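Chapter 3
Sorting, Grouping and Order

A child who puts all the red blocks in one pile has made a decision. She has picked one feature, color, and set aside the others. Size does not matter to her yet, and neither does shape. This chapter looks at decisions of that kind and at the simple objects teachers use to study them.

Cubes are the usual starting point. Every face is the same, so a cube has no front or back and no right way up. If a set is cut to one size, color is the only thing left to sort by.
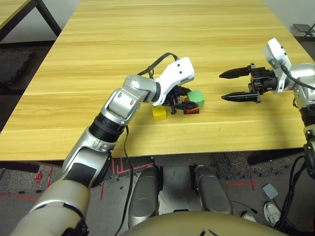 With one red, one green and one yellow cube, there are six ways to place them in a row. Add a fourth color and the number rises to 24. Most learners find the first six by moving the cubes by hand – writing the list comes later.

The Skerville tasks, used in the second half of the chapter, begin with a small cluster of cubes on a plain table. The learner is asked to make a row, then a stack, then a row in a different order. Vermeulen's version adds a spoken rule, such as "green is never last."

Before you read on, take three small objects of different colors and write down every order you can find. Keep the list. You will need it for Exercise 17.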